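Washing and Drying Your Vovevine Bedspread

I've put mine through the machine plenty of times now, so these are the steps I stick to at home.

1. Shake it out by the window first (crumbs, hairpins, you name it!).
2. Close any zippers on whatever else is going in. I usually just wash the spread alone.
3. Pick the cold gentle cycle and add 2 spoonfuls of liquid soap. Skip the softener, it dulls the print.
4. Set the spin to 500. Higher than that and you'll be ironing all evening.

Caution: no bleach, even on the pale parts.

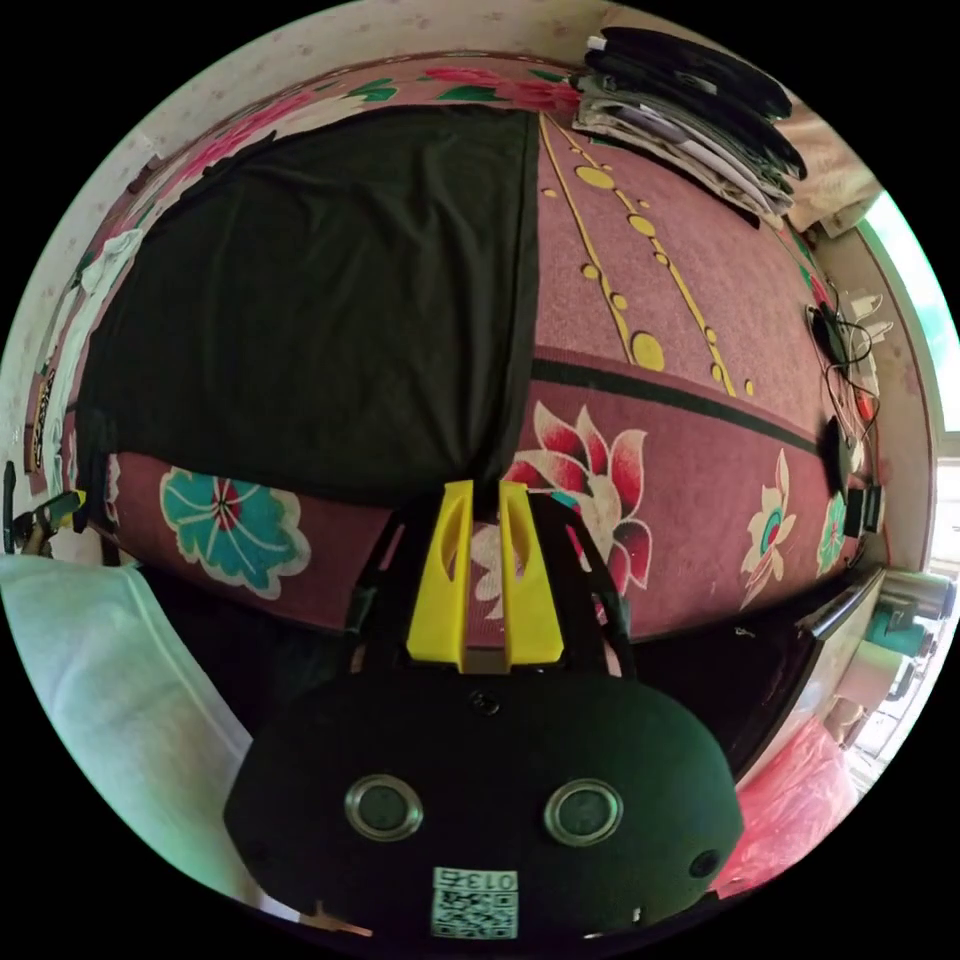
5. Get it out as soon as the cycle ends and hang it over two lines, print side in. One line leaves a crease down the middle that takes me days to get rid of.
6. If you have to use a dryer, go low for 16 minutes, then check the hem with your hand and give it another short round if it still feels damp.

Note: the first wash may tint the water a little. Mine did, and so did the Olter pillowcases I bought in June, but it stopped by the second load.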